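1/ OK so I've been painting my hallway for what feels like my entire adult life and I have become a person with Opinions About Green. I'm putting them all in one thread so my family can have dinner in peace. Mute me if you need to!

2/ Background: narrow hallway, one window at the far end, north side, in an old row house in Loddale. It was beige when we moved in. A sort of pinkish beige, like a bandage. I lived with it for four years and then one Saturday I woke up and could not do it one more day.

3/ I got a quote first, because I'm lazy. $795 for the hallway and the stairwell, two coats, paint not included. Which is fair, it's a tall stairwell and I wouldn't want to be up there either. But I said I'd do it myself, and that was the last sensible moment in this story.

4/ First thing I learned is that green is hardly one color at all. Say "blue" to ten people and you'll get ten blues that sort of get along. Say "green" and you get moss, mint, pea soup, pool table, hospital, and that loud, slightly yellow one they hang behind the weather forecast. They'd never sit at the same table.
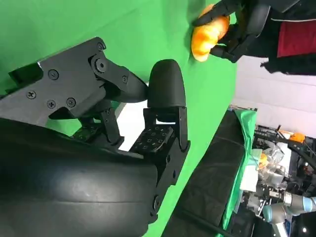
5/ Our eyes are really good at green, by the way. Daylight vision is at its most sensitive in the yellow-green part of the spectrum. So when you stand in the paint aisle and feel like there are too many greens, part of that is you, being able to see the difference between all of them. Cold comfort at closing time but I liked knowing it.

6/ I went to Kofler, the paint place behind the train station, and came home with 19 sample cards. They were all called things like Quiet Fern and Distant Orchard. I taped them up in the hall and for a week everybody who came to the door got asked to vote. The mailman voted. He likes Distant Orchard.

7/ Do not do the cards thing. Or do it, but only to throw out the ones you hate. A card the size of a business card on a pink-beige wall tells you nothing, you're mostly looking at how it fights with the pink. Svenja Eberhard at Kofler told me to stick each card in the middle of a big sheet of white paper and wow, half of them turned into different colors.

8/ The famous horror story about green is of course arsenic. Scheele's green, late 1700s, then emerald green after it. Gorgeous stuff, people went nuts for it, and it ended up in wallpaper and fake flowers and ball gowns. The women making the fake flowers got horribly sick. I read about this in bed and then lay there thinking about how much I'd touched the trim.

9/ (My trim is fine. My trim is from the 1980s and is ugly in a completely modern way. If your house is older than that, please get the old paint tested for lead before you sand it, I mean it.)

10/ Before those, if you wanted a strong green you had to work for it. Verdigris comes off copper and it can go brown on you. Green earth is lovely but it's a shy little color. Dyers mostly dyed the cloth twice, once blue and once yellow, and if the yellow faded first you got those old tapestries where all the trees are blue. I had seen those trees my whole life and thought it was a style choice!!

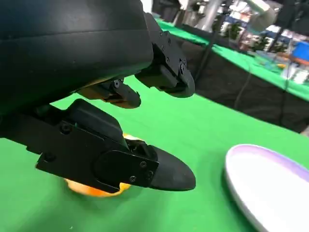

Anyway, that's what got me onto undertones, which is where I lost another two weeks. Every green wall paint is leaning somewhere. Yellow, blue, gray, brown. Once you know which way yours leans you can stop being surprised by it at 4 pm.

11/ My trick for finding the lean: put the sample next to a plain houseplant leaf and then next to a pair of jeans. Whichever one it looks more at home with, that's the way it leans. Is this science? No. Did it work better than the app? It did for me. The app told me my hallway was "taupe adjacent."

12/ North light. Oh boy. North light is bluish and kind of flat, and it takes a nice gray green and turns it into the inside of a filing cabinet. I painted a big test patch of one called Slate Meadow, which I LOVED in the store, and in the morning it looked like I was standing in an elevator.

13/ So with north light go warmer than you think. I ended up looking at greens with a good dose of yellow in them, the ones I'd thrown out in round one for being too much. On the wall, in that light, they calmed right down. My neighbor Njoroge Kinyua had told me this on day one and I'd ignored him, and he has been very gracious about it. (He has not.)

14/ What's around the green matters as much as the green. I'd never believed this till I moved the coat rack. Our coats are nearly all black and when they were hanging by the test patch, the green looked twice as bright. Took the coats down and it went soft again. Black behind a bright green makes it shout.
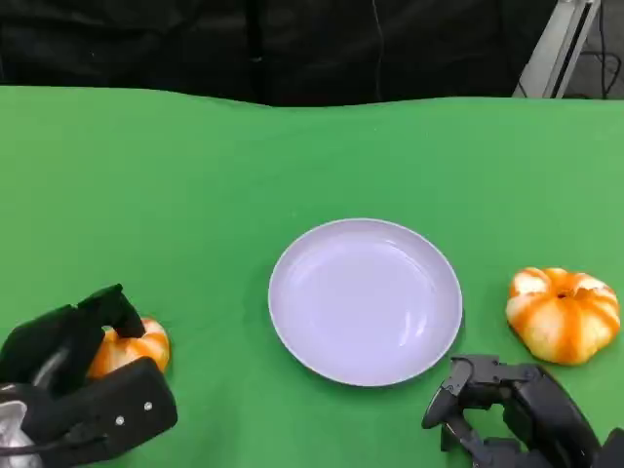
And the same goes for the floor. Ours is an orangey pine and green sits across from red on the color wheel, so the orange and the green were winding each other up all day long. I put down an old gray runner and the whole place took a breath. Eleven bucks at a yard sale. Cheapest fix of the project.

15/ People asked what I went with, so: it's a Covska color, the card says Late Pear. Eggshell finish on the walls, satin on the trim. I don't think the brand matters a whole lot at that level, I picked it because it was the green I was still looking at on day nine without getting annoyed.

16/ Practical bits for anyone about to start:

Buy the sample pot. Paint a patch as big as a pillowcase, two coats, on at least two walls. Look at it in the morning, at lunch and with the lamps on. Change your bulbs BEFORE you choose, not after like me. My old bulbs were so yellow that every green in the place looked like mustard after supper.

And get all your cans mixed in one go. I had to go back for one more and it's a hair different. I used it behind the door. I can see it. My husband says he can't and I don't believe him.

17/ Yes, primer. I skipped it on the short wall, I thought two coats of a fairly deep green would bury the bandage color, and what I got was a sort of sad olive that needed a third coat and then a fourth. Deep greens can be pretty see-through, the yellow ones especially. A gray-tinted primer sorts it out. Svenja offered to tint it for me for free and I said no thanks, I'm good. I was not good.

18/ The thing I keep thinking about is that some languages just have one word that covers green and blue both. Vietnamese does it, xanh, and if it matters you add whether you mean leaf or sky. I asked my friend Nhung Lã what she'd call my hallway and she stood in it for a while and said "xanh, but it wants to be a banana." I've never felt so seen and so insulted in one sentence.

And then my uncle Engelbert, who is not in any way a color person, said it was the same green as the kitchen in his mother's house. There's no picture of that kitchen in color, I checked, I went through the whole shoebox. So I've only got his word for it. He stood there with his hand on the wall for a bit and then asked if there was cake.

19/ That's all I have! Stairwell next, probably in July when I can leave the windows open. It gets light from a skylight so every single thing I just told you about north light is useless up there and I'm starting over. Currently stuck between Late Pear again, only with a bit of white mixed in, and something much darker called Bottle. If you've lived with a really dark green stairwell for more than a year please tell me how it is in January. Also how it is with dog hair.

Edit because three of you asked: no, I didn't wash the walls with anything special first, just warm water and a squirt of dish soap, then plain water, then I left it overnight. And the tape was the blue kind, pulled off while the last coat was still a bit tacky. I left it on till the next day in one corner and it took a strip of paint with it the length of my arm, so there's that.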